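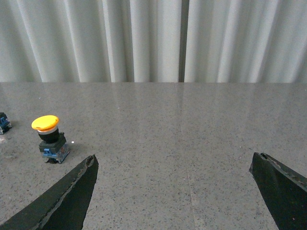
Re: [killska-list] Tukier extended cut – what's actually in it??

On a January evening, Dalva Andrade wrote:
> Has anybody seen the long version of Tukier yet? I keep reading that
> the sister had a whole subplot that got dropped before release, and
> the theatrical does feel like she walks in from another movie. Is it
> worth paying for again or is it 6 minutes of people driving? Also was
> the lighthouse ending ever shot or is that just a rumor.

Dalva,

Watched it last night, typing this before work so forgive the mess.

Short version: yes, worth it. The sister is in it from the first reel now. She gets the phone call, not the brother. Which changes the whole dinner scene, you know from the start that she knows, and the bit where she won't sit down finally makes sense. In theaters I thought it was just odd blocking.

Also back in: the ferry argument (long, very good), a scene at the Sirnitz house with the father's boxes, and a second visit to the dentist that I could of lived without. The driving is still there. More of it, if anything.

Lighthouse ending – not in the cut. But the commentary says they shot one night of it, lost the light, and rewrote the next morning. There's a few seconds of it under the credits if you leave them running. No dialog. So half a rumor.

Things I didn't like. The new music over the harbor stuff is way too loud and it's the same four notes as Mahrous, pretty sure same composer, somebody here will know. And the color is different. Greener? My TV is old so don't hold me to that. The restored scenes look softer than the rest, you can spot every join once you start looking.

The flashback is still in the wrong place imo. I know the list is split on this, I read the last thread, please not again.

On buying: the disc was a run of 3339 and mine is number 1018, so they weren't exactly flying off the shelf. The shop still had around 200 when I ordered. Streaming version is the long cut too but without the commentary, and the subtitles drop out in the ferry scene. Get the disc if you can.

Haven't touched the booklet or the second disc. Will post if theres anything on the sister casting, I'd heard the part was written a lot older.

Got to run – bus.

--
You are receiving this because you subscribed to killska-list. Reply goes to the whole list.

This archive uses cookies to remember your thread view. Accept | Settings

Contact the list owner | Copyright remains with the individual posters | Back to top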